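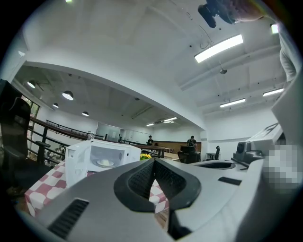
## Teuber Street Shared Kitchen: questions we keep getting

**Can I reheat fish?**
You can. You'll also be remembered for it until January.

**How long can my soup stay in the fridge?**
Seven days, with your name on it. After that it belongs to science.

**Who do I tell when the fuse blows?**
Saranya Ramasamy, upstairs at Vokau. Please first unplug whichever of the two kettles you were running.

**Is there a limit on microwave time?**
Twenty minutes at lunch. If your potato needs longer, eat at three.

**What does it cost?**
$80 a year per desk, paid to the front office. The coffee is included, and tastes it.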